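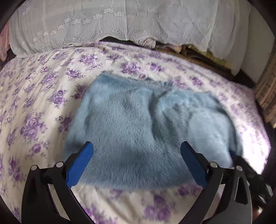 Household Tips: When a Folding Robot Pulls the Pile Out of Fleece

Plush fabric is harder on a gripper than cotton is. The fibers are long, the fingers close on more air than cloth, and the machine keeps squeezing until its sensor is satisfied. If you have a folding arm at home and own anything fuzzy, set it up before you let it run unattended. We learned this on a Sunday, with a Ledar arm and a fleece throw that now has two bald spots the size of a thumb.

What went wrong

The arm took hold of the near edge and started its fold. Halfway over, the cloth slid. The Ledar reads a slide as a weak grip, so it closed tighter and tried again from the same point. It did this 16 times before it stopped with error 628. By then the pads had combed the pile out of both corners, and a wad of fluff was packed into the left hinge.

Error 628 is listed in the booklet as "grip not confirmed." It does not say that the arm will keep trying first. On ours the retry limit was set at the factory and we had never looked at it.

Before you fold anything fuzzy

Shake the piece out by hand, away from the arm. Loose fibers come off in the shake and stay out of the hinges.

Lay it on a smooth sheet, pulled tight. A puckered sheet gets pinched along with the blanket, and then the arm is lifting two things.

Open the settings and find Retries. Set it to 4. You can go lower, but the arm will give up on ordinary towels too.

Turn grip force down one step. If the cloth drops, move the grip point farther in from the edge before you turn the force back up.

Wipe the pads with a damp cloth and let them dry. Lint on a pad is slick, and a slick pad is what starts the whole trouble.

Clothes with elastic

Elastic causes a different fault. The arm pulls, the band stretches, and the machine thinks it has moved the cloth farther than it has. When it lets go, the band snaps back and the fold is crooked. Worse, a stretched band can hook over a finger. Start the fold from the hem and let the waist come last. Drawstrings should be tied or taken out. 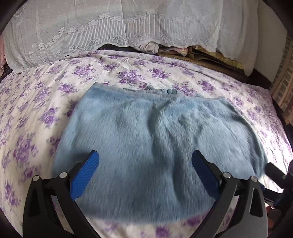
Zinia wrote in to say the Retries setting is missing on the older Ledar, and that on hers it only shows up after you type 3326 on the service screen. She also folds skirts and fleece pants inside out, with the fuzzy side hidden, and says she has not had a 628 all winter. We tried it her way on two pairs of pants and had no slips, though one came out lopsided and had to be done over.

If it jams

Press the stop button first, then pull the plug. The stop button alone leaves the motor holding, and the fingers can close again when the power steadies.

Do not tug the cloth. Wait for the fingers to go slack, then push them apart from the outside, keeping your own fingers away from the links. The pinch points are at the pins, where the links pass each other. That is where we got a blood blister — the corners of the pads are harmless by comparison.

Pick the fluff out with blunt tweezers. A sewing needle works but scratches the pads. Do not oil the pins afterward. Oil holds lint, and it will mark a light-colored blanket.

Turn each link by hand before you plug it back in. If one feels gritty, there is still fiber in it. Fraser Appliance in Brevard will clean a hinge while you wait, and they also sell the pads in pairs.

Fixing the blanket

Bald spots do not grow back. Brush the pile around them with a soft pet brush, working toward the thin place, and wash the piece cold. Skip the dryer sheet — it leaves a coating that makes the next grip slide. Our throw is still in use, with the bad corners at the foot of the bed.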